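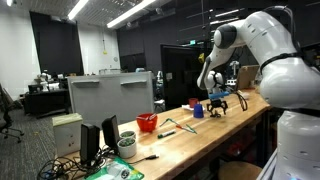

**Planner keeps swinging wide around things that aren't there anymore**

Posted by steneck_bench

I'm running Goltuvar 3 on a single arm with a two-finger gripper, doing tabletop pick and place over a bench full of cups, pens and kitchen stuff. It plans beautifully on a fresh start! After a few picks, though, the paths get strange. The arm climbs up and over an empty patch of bench as if a mug were still sitting there. Replanning takes 700 ms by then, and it was 300 ms at startup. Restarting the node clears it every time. I've tried a coarser voxel grid and a different planner, with no change. Where should I look?

---

**lernolton_dev**

Ooh, I love this one, because the fix is small and the difference is huge. Those are ghost voxels.

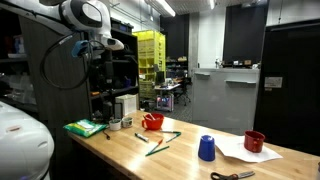 The occupancy map only erases a cell when a depth ray passes through it and hits something farther away. If the sensor gets no return, the old cell stays put. Shiny things are the worst for this – think of a blue plastic cup standing upside down with a highlight running down its side, or a glossy wood top that reflects the ceiling lights. You get holes in the depth image right where you need the clearing rays. Try this:

1. Turn on `clear_on_no_return` for the bench region only. Doing it for the whole room will eat your walls.
2. Set the decay time to 2 seconds, so unconfirmed cells fade by themselves.
3. When the gripper closes on an object, remove that object from the world model and attach it to the hand in the same update. Doing it in two calls leaves a gap where the map paints it back in. 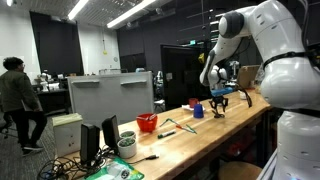 ### If it still lags after that

Check your self-filter padding. Loose cables usually aren't in the robot model, so they get mapped as obstacles and smear along behind the arm. I added a fat capsule to the wrist link and my replans got quick again. Such a good feeling!

---

**naidu_fan**

just restart the node between picks, works for me

---

**steneck_bench**

Step 3 was it – I was making two calls. Paths are lovely and direct now, thank you!! Still going to try the capsule tonight.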